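Course handout, unit 8: Judging a hand-held gripper kit before you buy
Applied Automation for Small Teams
Version of 31 January 2025

Please read this handout before the practical hour. It treats one product, the Plelline hand-held gripper kit in the two-hand version, and it uses the product as a case for the general question of this course: how do we look at an automation offer when we have only a data sheet, a price and a short loan period?

1. What is on offer

The Plelline kit is sold as a pair of grippers that a person holds, one for each hand. The person does an ordinary household task with them, and the kit records the movement of the hands and the view from each gripper. The recordings are later used to train a robot arm which carries the same kind of fingers. No arm is included in the kit, and students often miss this when they read the offer for the first time. The arm, if you need one, comes from another supplier.

The basic price is 1540 dollars for the pair. The service package, named Bavent in the offer, costs 600 dollars per year and covers spare finger pads, repair and the checking of your recordings. There is also a full package for 3000 dollars, which contains the pair, the service for one year and a training day at your place.

Exercise for the calculation sheet: compare the full package with the pair plus one year of Bavent, and find out what you pay for the training day. Then decide if your own team would need this day. There is more than one good answer.

2. The task we look at

For a review we should choose a task that is boring and that everybody understands. We took small things from a table and a box: packets, tissues, a pouch of hand cream, soft items. Such a task is closer to real work than the wooden cubes which sellers like to show. 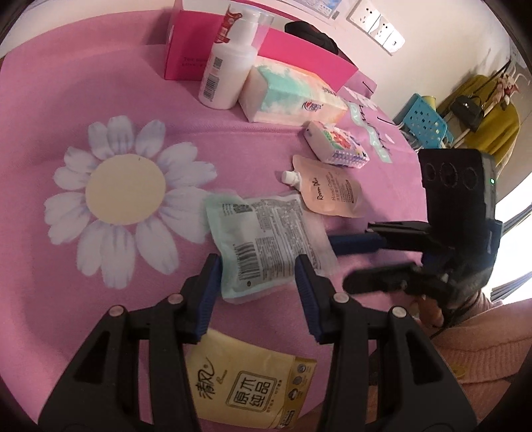 Soft packaging is a good test for three reasons. First, it has no fixed shape, so the fingers must close farther than the person expects. Second, a flat packet gives very little height to hold, and the tips must come down almost to the cloth. Third, the sealed edge and the filled middle behave differently under pressure. If you hold at the edge only, the packet can turn. If you press on the middle, you may damage the content — with a cream or a gel this is quickly expensive.

Notes for the person who holds the grippers:

Move slowly in the first recordings. Speed comes by itself.
Bring the tips to both sides of the object before you close.
Do not push the object with the back of the finger. The robot will learn this also.
When two hands work on one object, decide before the start which hand holds and which hand moves.
Keep the cable behind the wrist.

3. Reading the data sheet

The data sheet of the Plelline kit is two pages long and quite readable. Still, I ask you to mark every sentence that cannot be tested during a loan. "Natural handling" is such a sentence. "Pads can be changed without tools" is a different case, because you can try it in a minute with the kit in your hand.

Look also for what is absent. In the version I have, there is no word on how long a pad lasts in daily use, and no word on who owns the recordings after they are sent to the service for checking. I wrote to the supplier on the second point in October and received a polite answer without content. In a contract I would want this written down.

4. Working over a box

A table is open from all sides, but a box is not. The walls limit how far you can tilt the hand, and objects near a wall can be reached by one finger much easier than by two. Things also lie on each other, so the first grip often moves the neighbor.
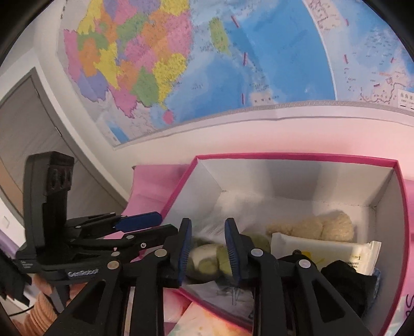
Figure 2. Gripper with blue finger pads over a deep box with a magenta rim; a second device at the left.

In the practical hour please try both directions, taking out and putting in. Putting in looks simple, but the jaws need space to open again, and this space must be there before you release. Beginners open the jaws too wide and touch the things already placed.

5. Comparison with other offers

Zadside sells a single gripper with a heavier handle. It is cheaper, but many tasks of this course need two hands. The Xie kit is also a pair, and its software is better explained, while its service is only by e-mail. I have no favorite among the three. For a team which records every day, I would look at the service first and the price after — for a short project the opposite.

6. To hand in

One page, in your own words. Name the task for which you would use the kit, the offer you would choose and one question you would send to the supplier before signing. Attach the calculation sheet. Tables are welcome, copied text from the data sheet is not.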